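Febrero
Povilas Grigaitė, seguimiento técnico

Proyecto Trellside: recogida de demostraciones con tela. Informe de avance para Cemska

El plan aprobado pedía 4000 demostraciones válidas al cierre de esta fase. Tenemos 647. Podría presentar una cifra mayor contando todo lo grabado, como se hizo en el informe anterior, pero no me parece serio: una grabación en la que la pinza suelta la tela a medio camino no sirve para entrenar lo que prometimos entrenar.

El ritmo ha mejorado desde que trabajamos con la pinza de mano, eso lo reconozco. Los 2 operadores aprendieron a manejarla en una mañana y ya no dependemos de los turnos del brazo de Vachon. Lo que no veo tan claro es que esas demostraciones se trasladen bien al robot. La muñeca de una persona corrige sin darse cuenta, y el modelo recibe esa corrección como si fuera parte de la tarea. Clurkia sostiene que con más volumen el problema se diluye. He pedido los datos en que se apoya esa afirmación y sigo esperándolos.

Tampoco me convence la variedad. Hasta ahora se han usado 7 piezas de tela, casi todas claras, sobre la misma mesa. El primer modelo entrenado con este material acierta con las piezas que conoce y falla bastante con las demás. En la reunión se habló de «resultados prometedores»; yo pediría que esa expresión no pase a la memoria hasta que haya una prueba con telas que no estén en el conjunto.

La toma que más repetimos es el agarre de una tira por el centro, con los dos dedos a los lados. También es la que más discusiones genera al revisar, sobre todo cuando la tela se ensancha por debajo de los dedos. 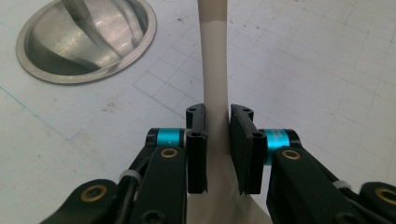
Agarre de una tira de tela beige con la pinza de mano, sobre la mesa cuadriculada.

Para el próximo periodo propongo congelar el objetivo de volumen y dedicar la mitad de las sesiones a telas oscuras y estampadas. Queda pendiente que Cemska confirme si acepta el cambio. Sin respuesta antes de la siguiente entrega, seguiremos con el plan original, aunque dejo constancia de que no lo recomiendo.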